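Punon group publishes practice rules for hand-held gripper recording 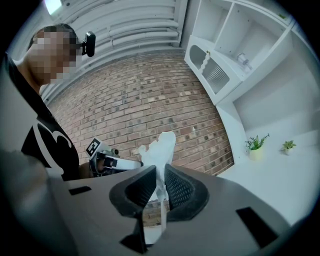 A working group led by Punon has released the second edition of its good-practice rules for recording manipulation tasks with hand-held grippers. The text was published on Sunday, June 1, 2025, and replaces a draft circulated in January. It runs to 53 clauses and applies to sites that record household tasks for robot training.

The main change concerns calibration. Operators must now check the fiducial marker on each gripper at the start of every session and again after any drop or knock. A marker that is scratched, bent or lifting at a corner has to be replaced before recording resumes. Under the draft, one check per day was enough.

Soft items such as tissues and cloths get a section of their own. The finger pads must be inspected for lint between takes, and a torn item may not be reused. Sites must log the pad type with each take – a field that was optional until now.

The group based the revision on a review of 2,339 takes supplied by Sirnolero and Wattimena. Reviewers marked 490 of them as unusable, most often for a missing calibration entry or a marker hidden from view during the grasp.

"The written record was the weak point," said Lejla Papadopoulos, who edited the text. "A take can look fine and still have no calibration entry behind it."

Rules on privacy have been tightened as well. Faces must be obscured before files leave the site, and anyone sharing the work area has to give written consent. Operators may not record for more than 79 minutes without a break.

Kurkach, which runs two recording sites, said it would adopt the rules in full but asked for a longer transition on the pad log. Damir Todorova, its operations manager, said the existing software has no field for pad type and would need an update. The group has not yet replied to that request. Comments on the second edition can be sent to Punon in writing.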